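Grip faults on the Grakaren cell
06/06/2021

The earbud task on our two-arm cell at Stasadholm stopped six times in a run of 100 cycles, every time with a grip force fault on the arm that holds the case. I blamed the foam fingers first and swapped them. The next run stopped six times as well. 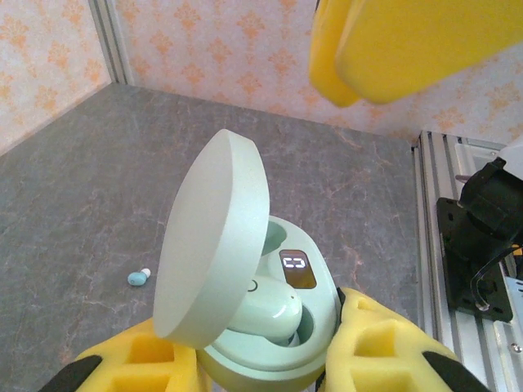 The log from Yupanqui, our controller, was more useful. Force on the case drifted upward during each hold and crossed the limit while the second arm was still moving in. The zero offset was being read once at startup – never again after that.

I now re-zero before every grasp, with the fingers open. The hold limit stays where Sudemden set it in April. If the fault comes back, the arm should stop and keep its grip, and for now a person clears it by hand with the power off.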